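From: Marisa Longo
To: gripper-eval list
Date: 4 Aug 2025
Subject: Re: Harska fingers vs. stock pads on garments

Chukwuemeka Ogbonna wrote:

> We've been running the stock pads on towels since March and I don't see a case for changing. Towels come off the table fine. Before I print a set of the open-frame fingers I'd like to know three things:
>
> 1. Do they hold on thin knit, or only on terry?
> 2. What does the extra finger length do to the wrist camera view?
> 3. Did you change anything on the controller side? If you did, I can't compare your numbers with ours.
>
> Also, please say which cloth you used. The last report just said "shirt."

Answers in order, then the setup, then what I'd do in your place.

On 1: yes, with a caveat. I ran 404 pick attempts on short-sleeved T-shirts, split between the two finger types. The Harska fingers missed 35 times and the stock pads 60 times. Most of the misses on both sets were at the shoulder seam, where the fabric doubles up and one finger rides over the fold without closing on it. Single-layer picks at the hem were close to even. I wouldn't claim a difference there.

On 2: the longer finger moves the contact point farther from the palm, so the tips sit lower in the wrist view. You lose a little of the table behind the tips. The bigger problem is exposure. A black shirt on a white top pushes auto exposure down and the folds vanish into the cloth. I locked exposure and gain on both wrist cameras before the first counted run and left them alone. If you are still on auto, fix that first, whatever fingers you use.

On 3: one change. The Hunonetti controller now closes in two stages, a fast approach and then a slow squeeze to the current limit. Both finger sets ran with it, so my comparison is fair internally, but you're right that it doesn't line up with your March data. The old single-stage profile is still in the repo and I can repeat a batch with it.

## Setup

- Two arms, same model, mounted on the far side of a white table.
- Harska fingers are the printed open-frame version in white, no pad material glued on.
- Garments: black T-shirt for the hard case, gray for the easy one. Both are plain cotton knit from Brenotus, washed once.
- Shirt laid sideways, collar toward the arms. Each gripper takes one of the two corners nearest the arms.

The fingers press down on the cloth before they close. With the stock pads we had to come in at a slant to get under the edge, and the slant is what dragged the shirt across the table on the missed picks. A straight press works better on this surface. I have not tried it on anything softer.
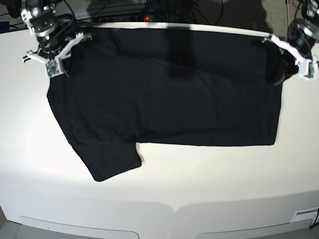
## Cabling and wear

Leave more slack than you think you need at the wrist. On my first day the sensor cable pulled tight at full reach and the board dropped off the bus. It looked like a driver fault and cost me an afternoon. The fix was a longer loop over the last two joints, tied at the upper bracket only.

One finger cracked at the screw boss after 266 cycles. It was from the first print, with the layers running across the boss. The reprint is oriented the other way and shows no marks so far, but it has fewer cycles on it, so don't read much into that.

## What I'd do

If you only handle towels, stay with the stock pads – they're cheaper to replace and you already have the baseline. If shirts are on your list this year, print one pair, run it on one arm, and keep the pads on the other. The mounting holes match, but tool offset has to be set per arm or the press depth will be wrong on one side.

Still open on my end:

- Long sleeves. The sleeve tends to trail under the body and I haven't scored it.
- The Jõgi gripper. It arrived with the wrong flange and I'm waiting on an adapter, so no numbers yet.
- Repeating the shoulder picks with the old close profile, if Chukwuemeka wants the comparison.

Logs and the print files are in the shared folder under the usual name. The summary sheet has finger type in column B; ignore column F, it's left over from the towel runs.

Marisa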